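How I finally stopped my benchtop from staining

I put off sealing our kitchen benchtop for two years, then did the lot on a Friday arvo with the radio on. It's an easy job, so don't be put off like I was!

Step 1. Clear it and clean it
Everything comes off, even the toaster. Wash with warm water and a drop of dish soap, rinse twice, then leave it overnight -- any damp left in there gets trapped.

Step 2. Test a corner
I used Lavum (my mate Babatunde swears by Balten, so take your pick). Dab a bit somewhere out of the way and check the colour next morning.

Step 3. Wipe it on thin
Work in patches as wide as your arm can reach, using an old cotton T-shirt. Buff off the extra before it goes tacky, or you'll be scrubbing at smears all weekend like I did with my first patch. A plain grey counter shows every one of them when the light comes in low. 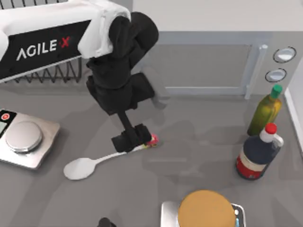 Step 4. Second coat
Wait 2 hours and go again, even thinner. Keep lemons and red wine well away for 7 days -- coasters out, and warn the kids.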